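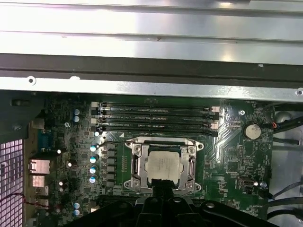 Marjan Moradi said she had all but given up on meeting anyone over dinner until a friend signed her up for a Flella evening last spring, and that she laughed more in those two hours than she had all year. She and Parviz Zarei are still together, and both will be back in May to help host the new season of in-person singles nights in Onberg.

Flella is bringing its supper series back for a second year, and it's bigger! There will be 29 evenings this time, each one starting at 7 p.m. with a shared meal, long tables and no phones until dessert. Last season 3,042 people put their names down for a seat, far more than the old room could hold, so the series is moving to the Zolari, where 128 guests can sit down together.

"People kept telling us they missed the plain old way of meeting — you sit next to someone, you pass the bread, you find out you both hate cilantro," said Afshin Bahrami, founder of Flella. "We're so happy to have a room big enough to do it properly."

Guests change seats between courses, and quiet types are very welcome (the hosts are good at getting a table talking). Four of the evenings are set aside for people over 50, a request that came up again and again in last year's comment cards.

Singer Manikandan Marar will perform on opening night with pianist Đạt Từ, playing love songs old and new.

Seats go on sale in April at the Zolari box office. The ticket price covers dinner, one drink and the music.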